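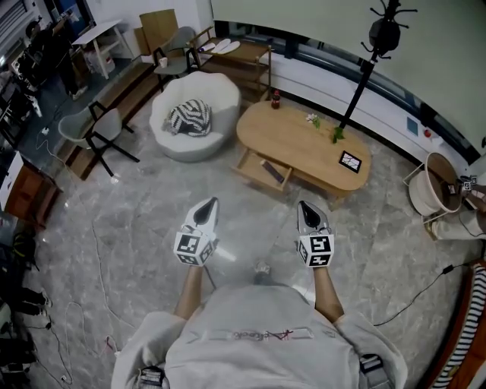
*Tiled floor, grey marble pattern.*

**Venue check for the Duven retro games weekend**
Tuesday, March 3, 2020. Checked by Siiri Urbonaitė, together with Bimla Bhardwaj from the hall.

**Floor and walkways**

- [x] Tiles level, no loose edges. *The floor is shiny in places, please put the mats at the entrance if it rains.*
- [x] Main aisle free for wheelchairs.
- [ ] Cables of the fighting game corner taped down. *Only half is done. The tape was finished, Van Hecke brings two more rolls.*

**Electricity**

- [x] Extension leads tested and labelled, 23 pieces.
- [x] No lead plugged into another lead.
- [ ] Load per group under 3,000 W. *Group B gives 3,300 W with all the old tube televisions on. Move two of them to group C and measure again.*
- [x] Adapters for Japanese consoles checked. *One was making a noise and I took it away. Karlijn, it is in the box with the red lid – do not use it, also not for a short time.*

**Play stations**

- [x] Televisions stand stable, heavy ones on the low tables.
- [x] Wrist straps present on all motion controllers.
- [ ] Warning about flashing images at the Proltix demo. *The sign is printed but only in Dutch. English is also needed.*

**People and exits**

- [x] Both emergency exits open from inside.
- [ ] Maximum 60 visitors in the tournament room. *Who counts at the door on Sunday? Evelien does only Saturday.*
- [x] First aid box complete.

Open points go to Ditte Baldursdóttir. I come back to check group B and the tape before the doors open.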